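Category: Robotics / Data Practice

4. Rules for a shared towel-folding station

4.1 Why we wrote them down

When we set up the bimanual station at Kincaid, I figured we could get by on common sense. We had two arms, a white table, a pile of towels and a handful of people who all knew each other. Then we pooled our recordings with the group at Voren, and it got messy fast! Their idea of a good episode and ours didn't match, and neither of us had written anything down. So this section is a set of house rules, which we call the Hendimis rules after the repository they live in. They cover what has to be true before an episode starts, what the operator may do while it runs, and what gets written in the log afterward. None of it is deep. I still wish I'd had it on paper the first month.

A word on scope. These rules don't replace the lab's safety procedure, and where the two disagree the safety procedure wins. They're about making episodes comparable between sites, and about being able to look at a bad one later and say why it was bad.

4.2 Before the episode

Every session begins with a look through each stream, wrist views included. I mean really look - full size, one stream at a time, with the arms where the episode will begin. We used to check thumbnails in a grid and that hides an awful lot. A wrist view may show nothing but bare surface and a seam, and under our rules that's perfectly acceptable, as long as the view is live and the time stamps line up with the others. What we don't accept is a frozen stream that happens to look like a plain surface (we lost a whole afternoon in October to exactly that). 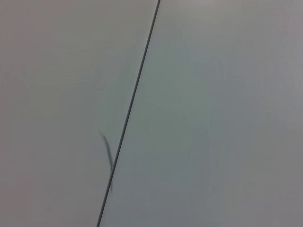 The quick test we settled on is to move each arm a little and check that its own view changes. It takes no time at all and it also catches swapped left and right labels, which was the second most common fault in our early logs. If either check fails, the operator fixes it and starts the checklist over from the top. Picking up in the middle isn't allowed, and yes, people grumble about this.

Small marks on the table are a separate matter. Our first draft said the surface had to be spotless, and we dropped that. A policy trained only on spotless tables is going to meet a crumb sooner or later, so the rule now says to clear anything that could snag the cloth or a finger and leave faint scuffs alone. Wiping between every episode also gave operators one more thing to forget, and then half the set was wiped and half wasn't, with no record of which.

4.3 During the episode

The rule I care about most concerns the second arm. In towel work there are long stretches where one gripper is close to the cloth and the other has little to do, and operators like to park the idle one wherever it's comfortable. We ask them to keep it clear of the table surface and out of the other arm's path, in a pose they could move from without crossing over. Figure 4 gives a sense of the spacing: the gripper on the left is right at the towel's edge, and the one coming in from the upper right is held above the table.

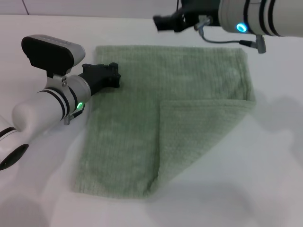

Figure 4. Both arms over a light green towel with its lower-right portion folded over.

A pause is fine. An operator who isn't sure about the next grasp should stop both arms, think, and carry on. Early on people felt they had to keep moving, and we got a lot of nervous little wiggles that nobody wants a policy to learn. We set no limit on pauses, but one that goes on long enough to notice gets a note in the log. Reaching in by hand ends the episode, full stop. Even a tiny tug on a corner counts, and the episode is then tagged "assisted" and kept apart from the rest.

We also argued for a long time about shadows. The arms throw soft ones across the table and they shift as the arms move, and one proposal was to add lights until they went away. We decided against it. The rule is only that the room lighting stays the same from the first episode of a session to the last, and that the setting goes in the session header.

4.4 After the episode

Of the 1019 episodes in our first pooled set, 188 had to be pulled because the end state wasn't recorded in any usable form. The arms had stopped, the file had closed, and the log said "done". Done how? A towel with one flap over is a fine ending for one task and a failure for another. So the log entry now names the intended fold and the fold that was reached, in the same vocabulary, and both fields are required. A further 117 episodes had both fields but with different words for the same fold, and those we could save by hand.

We keep the last wrist view of each episode as well, even when it catches only a corner of the cloth and a lot of table. It's a cheap second opinion on where the towel ended up.

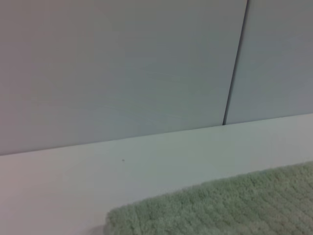 Buna disagreed with us on this point in a written response to the draft, arguing that a final wrist view invites reviewers to judge a fold from one corner, and that a required overhead view with both arms backed away would do the job better. The response also asked that the intended fold be entered before the arms move, so that it can't be quietly changed to match the result.

The second request went straight in, and I'm a bit embarrassed we'd missed it. On the first we met halfway: the overhead view is required for the end-state label, and the wrist view stays as supporting material that can't be used alone. Backing the arms away adds a short motion at the end of each episode, which we mark so it can be trimmed before training.

After 700 episodes under the revised rules, the thing operators still skip most often is the lighting entry in the session header. We're considering making the recorder refuse to start without it.

Related items
- Naming folds: a shared vocabulary for cloth tasks
- Session headers and what belongs in them
- Checking time stamps across several cameras
- When to tag an episode as assisted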